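Layout rules for simulated cells now in force

From April 24, 2024 all simulated work cells in the Parry library have to follow the same layout rules as the real cells in Pavville. Until now each group at Gallach made its own scenes, and it was difficult to compare the results. Mabli Phillips collected the old rules, took out those which contradicted each other, and wrote a short text of 2 pages.

The first rule is about the model of the arm. The base must be fixed to a mounting block, also in simulation, and the block must have its true height and angle. A floating base is easier to draw, but it gives a reach that the real arm does not have. In our archive of 1,019 scenes we found this mistake more often than we expected.

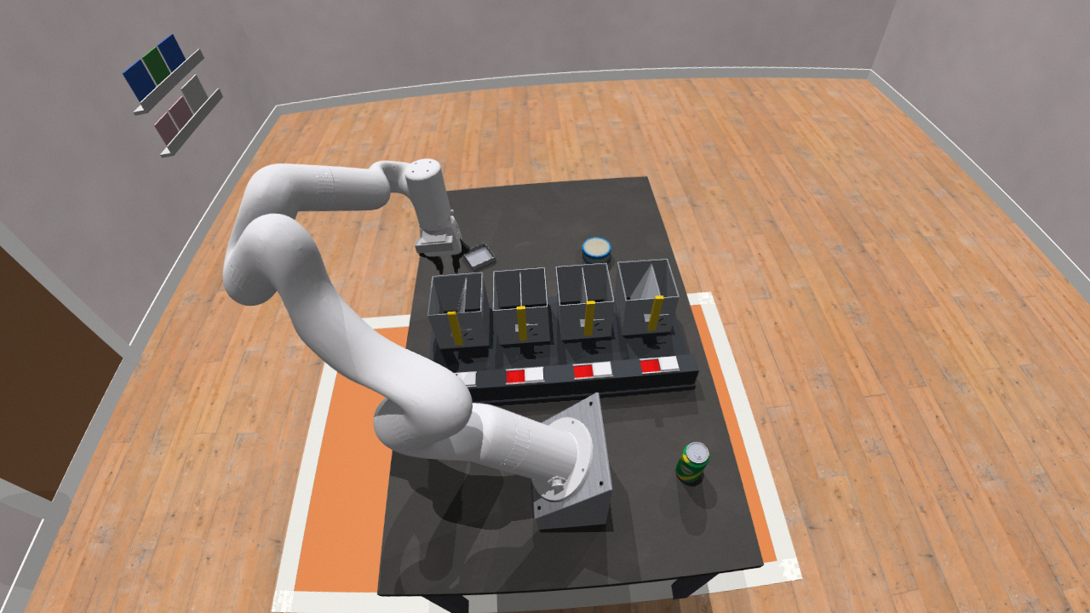
The second rule concerns bins and other fixtures. They stand on a common rail or platform with even spacing, and each position has a marker that belongs to the platform and stays there when the bin is taken away. Loose objects, for example cans or trays, may be placed freely, but their start positions must be saved with the scene file. Please do not write them only in your own notes - this happened too many times last winter.

The third rule is the one with most discussion. Gunnlaugur Ravn asked that the elbow of the arm is checked for collisions during the whole movement, and also outside the area of the table. Some colleagues find this too strict, because a check of one long movement takes around 4 minutes on the older computers. We decided to keep the rule. A person can walk beside a real table, and a path which was approved in simulation is often copied without a second look.

Old scenes may stay as they are if they are only used for teaching. If you want to run a path from such a scene on a real arm, first bring the scene to the new rules and send it to Mabli for approval. The text is in the Tasell folder, together with an empty checklist.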